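Changes to clothing and footwear collection in Kedirville district
Published 20/03/2020
Waste and Recycling

Kedirville District Council has adopted a new set of arrangements for the collection of unwanted clothing, household linen and footwear. The arrangements cover the townships of Kedirville, Furnatholm and Flendport and replace the donation bin permits that were issued under the former Litter and Public Places Policy.

Under the new arrangements, Council will hold a single contract for the emptying of bins on public land. The contract has been awarded to Tamura Textile Recovery following a public tender that closed in November. Bins on private land, including those at churches, schools and shopping centres, are not affected and remain the responsibility of the owner of the site.

Council received 100 written submissions during the exhibition period. Most supported a single contract. A smaller number asked that charities already working in the district keep their place in the system, and the final policy was amended for that purpose. Charities holding a current permit may continue to use their own bins until the permit expires, after which they will be offered a share of sorted goods from the depot at Furnatholm at no charge.

The review that led to the policy found that a large part of what is left at donation bins in the district cannot be sold or given away. Some of it is damaged before it reaches the bin. Much more is spoiled afterwards, when bags are left on the ground beside a full bin and are rained on or opened. The charities had been meeting the cost of taking this material to landfill, and several told Council they could not go on doing so.

Bins will now be emptied at least three times a week in the town centres and twice a week elsewhere. Each bin will carry a telephone number for reporting that it is full. Reports made before noon will be attended to on the same working day where possible.

What will be accepted

Clothing of all kinds will be accepted, along with sheets, pillowcases, towels, tablecloths, curtains, belts, hats, handbags and shoes. Items should be clean and dry. They need not be in perfect condition. Cotton sheets and shirts that are worn or stained can be cut for wiping cloths, and there is steady demand for these from workshops and the printing trade. White cotton is the most useful for the purpose and residents are asked not to put it in the household rubbish bin only on account of a mark or a tear. 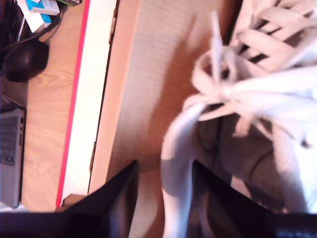

Pillows, doonas, mattress protectors, carpet and foam will not be accepted in the bins. These may be taken to the Kedirville Transfer Station, where the normal fee applies. Items that have been in contact with paint, oil or garden chemicals should go in the household rubbish bin. School uniforms will be accepted, although Council encourages families to approach the school's own uniform shop first.

Bags should be tied at the top and should be small enough to go through the chute without force. Loose items tend to catch in the mechanism – a fault that accounted for most of the repair bills under the old permits.

Footwear

Shoes have been the most difficult item for the charities to handle. A pair that becomes separated in the bin is seldom matched again, and single shoes have no resale value. Residents are asked to tie the laces together or to fasten the two shoes with string or a rubber band. Shoes placed in a separate bag from clothing are also less likely to mark it.

Adult and children's shoes of every type will be accepted, including work boots, sports shoes and sandals. Gumboots will be accepted if they are free of mud. Ski boots, ice skates and roller skates will not be accepted, and the depot has no outlet for odd shoes at present.

Shoeboxes should not be placed in the bins. They take up room that is needed for goods and are frequently crushed to the point where they block the chute. Cardboard boxes and the tissue paper packed inside them may go in the yellow-lidded recycling bin at home. Residents who wish to donate shoes in their original boxes – for example, pairs that have been worn once or not at all – may hand them over the counter at the Furnatholm depot during opening hours. Boxed pairs can be shelved by size without further sorting and will be passed directly to the charities.

The depot counter will be open every morning except on public holidays. Parking is available from the lane at the rear. Large donations, such as those from a deceased estate or a shop closure, should be arranged in advance by telephone so that a trolley and a receiving bay can be set aside.

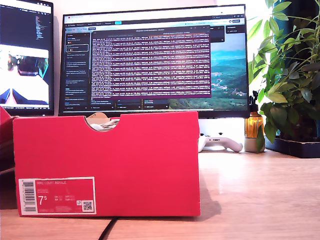 A submission from one Flendport resident argued that the counter should open in the evening as well, as many people with good shoes and coats to give away are at work when the depot is open and will go on leaving them at the nearest bin. The same submission asked whether boxed shoes could be left at the Flendport library, which is open until late twice a week and is close to the bus stop.

Council considered both requests. Evening opening at the depot has not been included in the contract for the first year but may be added at the first annual review. The library does not have a storeroom suitable for donated goods. Officers have been asked to look at the former rates office in Flendport as a possible second counter and to report back before the next budget is adopted.

Location of bins

A total of 70 bins will be placed on public land across the district. Existing bins will be removed in stages and the new bins will be installed at or near the same locations wherever this can be done safely. Five sites will close altogether. Three of these are on road reserves where vehicles have been stopping in the bicycle lane, and the others are in parks where dumping has been a constant problem.

Replacement sites have been chosen with regard to lighting, footpath access and distance from houses. Residents living close to a proposed site have been notified by letter. Comments on individual sites may still be made in writing and will be considered before the bin concerned is installed.

Leaving goods beside a bin is an offence, whether or not the bin is full. The penalty for an individual is unchanged. Signs will be fitted to each bin in the coming weeks, and rangers will give priority to the car park sites at Kedirville and the Flendport foreshore, where most complaints have arisen.

Costs and reporting

The contractor will pay Council a fee for each site, and the fee will be spent on cleaning around the bins and on the removal of dumped goods. The arrangement is expected to save around $2000 a month compared with the cost of the former permit system. No charge will be added to rates notices.

Tamura Textile Recovery will report to Council each quarter on the weight of goods collected and on how they were used, with separate entries for resale, wiping cloth, fibre and landfill. The reports will be published with the business papers for the relevant meeting. Charities receiving goods from the depot will not be required to report separately, but will be invited to comment once a year on the quality and condition of what they receive.

A printed guide to the service has been prepared and 1000 copies will be available from the customer service counter at Kedirville, the Furnatholm depot and the Flendport library. Copies in large print may be requested from customer service. A map of bin sites will be placed on the Council website as each stage is completed.

Current permit holders will receive a separate letter setting out their expiry date and the process for nominating the types of goods they wish to receive. Enquiries about permits should be directed to the Waste and Recycling team.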